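Werkstattkurs Robotik für Selbstbauer – Begleitheft zum zweiten Block
Kursleitung: Valeriano Herrero, Werkstattgemeinschaft Vombridge
Thema heute: Die Handgelenkkamera und was sie dem Greifer nützt

Schön, dass ihr nach dem ersten Block wiedergekommen seid! Ich weiß, der Februar ist kein Monat, in dem man gern abends noch durch die Kälte in eine Werkstatt läuft, und umso mehr freut es mich, dass die Runde so voll geblieben ist. Wer beim letzten Mal gefehlt hat, liest bitte vorher die Seiten zur Flanschmontage nach, denn wir gehen davon aus, dass der Greifer fest sitzt und die Finger sich ohne Ruckeln öffnen und schließen.

Zunächst eine kleine Auffrischung. Wir unterscheiden zwischen der festen Kamera, die irgendwo am Stativ oder an der Wand hängt, und der mitgeführten Kamera am Handgelenk. Die feste Kamera kennt den Raum, weiß aber wenig über die letzten Zentimeter vor dem Griff, weil ihr meist der eigene Arm die Sicht nimmt. Die mitgeführte Kamera sieht die Finger immer an derselben Stelle im Bild, und das ist ein Geschenk, das man erst zu schätzen lernt, wenn man einmal einen ganzen Abend lang versucht hat, die Fingerspitzen aus drei Metern Entfernung zu finden (ich habe das getan, und ich empfehle es niemandem).

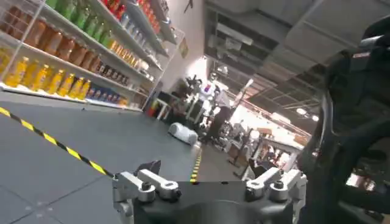
Bei der Ausrichtung der Kamera fangen die meisten von uns mit dem Objektiv an, dabei lohnt es sich, zuerst über den Halter nachzudenken. Er soll steif sein, er soll sich nach dem Abnehmen wieder in genau derselben Stellung anschrauben lassen, und er darf dem Kabelbaum nicht in die Quere kommen. Wenn der Halter sitzt, schaut ihr euch das Livebild an und sucht die beiden silbernen Fingerhalter: Sie stehen links und rechts über den oberen Ecken des dunklen Greiferkörpers, und durch die Lücke dazwischen blickt man nach vorn in den Raum, hier auf ein kurzes Stück gelb-schwarzes Markierungsband. Diese Lücke ist euer Arbeitsfenster. Am rechten Rand nimmt der Arm selbst einen ordentlichen Streifen weg, und den solltet ihr in der Software als Maske eintragen, damit die Erkennung dort gar nicht erst sucht. Auch die Neigung gehört ins Protokoll, denn ein Regal, das im Bild so schräg steht, ist für die Erkennung zunächst ein anderes Regal als ein gerades.

Nun zur Kalibrierung, über die Jad Qudah beim letzten Treffen schon so anschaulich erzählt hat. Gesucht ist die feste Umrechnung zwischen dem Koordinatensystem der Kamera und dem des Flansches. In den Unterlagen findet ihr dafür den Begriff Hand-Auge-Kalibrierung. Wir legen die Schachbrettplatte auf den Tisch, fahren den Arm in 25 verschiedene Stellungen und nehmen in jeder ein Bild und die Gelenkwinkel auf. Die Platte bleibt dabei liegen, auch wenn es in den Fingern juckt, sie ein wenig zurechtzurücken! Achtet darauf, dass ihr das Handgelenk wirklich um verschiedene Achsen dreht. Reines Verschieben sieht fleißig aus, hilft der Rechnung aber kaum, und am Ende steht dann ein Versatz im Ergebnis, den sich keiner erklären kann.

Gerechnet wird mit unserem Werkstattskript Burora. Es liegt auf dem gemeinsamen Rechner im Ordner Treltton, zusammen mit einer kurzen Anleitung. Bleibt der mittlere Fehler unter 3 Millimetern, machen wir weiter. Liegt er darüber, schaut bitte zuerst nach den Schrauben am Halter und erst danach in den Code – in dieser Reihenfolge habe ich mir schon viel Ärger erspart.

Zur Sicherheit: Während der Fahrten bleibt eine Hand am Not-Halt, und die Geschwindigkeit steht auf höchstens 20 Prozent.

Aufgabe bis zum nächsten Block: Nehmt einen eigenen Satz Stellungen auf, lasst Burora zweimal darüber laufen, einmal mit und einmal ohne die sechs schlechtesten Bilder, und bringt beide Ergebnisse ausgedruckt mit. Wer keinen Zugang zum Arm bekommt, meldet sich bei Jad, er trägt euch in den Belegungsplan ein.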